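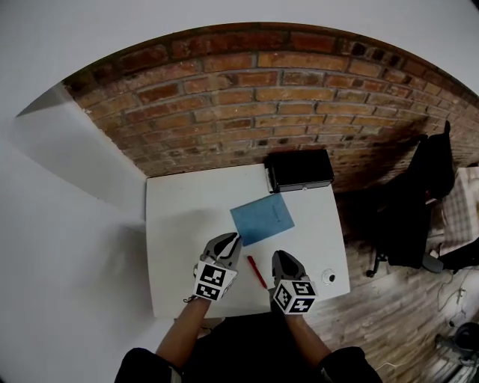 La mesa blanca contra la pared de ladrillo, con el cuaderno azul y el bolígrafo rojo.

16/05/2018

Llevaba desde noviembre queriendo cambiar la mesa de sitio y al final lo he hecho. Antes la tenía en el centro de la habitación, con sillas a los dos lados, y se llenaba de cosas por los cuatro bordes. Ahora está pegada al ladrillo y solo trabajo desde un lado. He ganado paso y he perdido una superficie donde dejar cartas sin abrir.

La mesa es cuadrada y blanca. La compré de segunda mano por 91 euros, transporte aparte. Miré otra de la marca Kiltlow, alargada y con cajones, que costaba 998, y estuve una semana pensándolo. Los cajones me habrían venido mal: lo que entra en un cajón mío no vuelve a salir hasta la siguiente mudanza. El blanco se ensucia enseguida, eso sí. Paso un trapo húmedo por la noche y otro seco después, y con eso basta para casi todo menos la tinta.

Lo de la tinta lo digo por el bolígrafo rojo. Uso rojo para todo, también para la lista de la compra, y hay quien me dice que parece que estoy corrigiendo exámenes. Empecé porque en la tienda solo quedaban rojos y ahora los azules me resultan raros. Si alguien sabe cómo quitar una raya de bolígrafo de un tablero blanco sin dejar cerco, que me lo cuente en los comentarios. He probado con alcohol y se va a medias.

El cuaderno es de 200 páginas y tapa azul claro. Este año me he propuesto tener uno solo abierto a la vez. Antes tenía uno para las cuentas, otro para la casa y otro para las ideas, y cuando necesitaba un dato nunca estaba en el que tenía a mano. Ahora va todo seguido, con la fecha arriba y una palabra en mayúsculas al margen: CASA, DINERO, LEER. Para encontrar algo paso páginas mirando solo el margen. Es un sistema pobre pero lo mantengo, cosa que no puedo decir de los anteriores.

Al fondo, contra la pared, he dejado la caja negra. El ladrillo suelta un polvillo rojizo que cae justo en ese borde de la mesa, y sobre el negro brillante se ve mucho. Un conocido me recomendó un fijador transparente, de Brudden, y pedí presupuesto para que me lo aplicaran en toda la pared: 400 euros. Por ahora sigo con el trapo. Me gusta el ladrillo tal como está, con los tonos desiguales, unos casi naranjas y otros tirando a marrón, y me da miedo que con el producto se quede todo con aspecto de plastificado.

La silla es negra, de oficina, con ruedas y respaldo alto. Sobre el suelo de madera rueda demasiado bien. Si me apoyo en la mesa para levantarme, se va hacia atrás sola. He visto ruedas de goma blanda que frenan un poco más y no marcan las tablas, y seguramente será la próxima compra.

Me queda por resolver la luz. La pared se oscurece bastante hacia la derecha, hacia donde está la silla, y por la tarde escribo con mi propia sombra encima. No quiero poner una lámpara en la mesa - ocupa sitio y es otro cable - así que estoy mirando apliques. Taladrar ladrillo visto me da respeto. Supongo que habrá que hacerlo por la junta, pero prefiero preguntar antes de estropear nada.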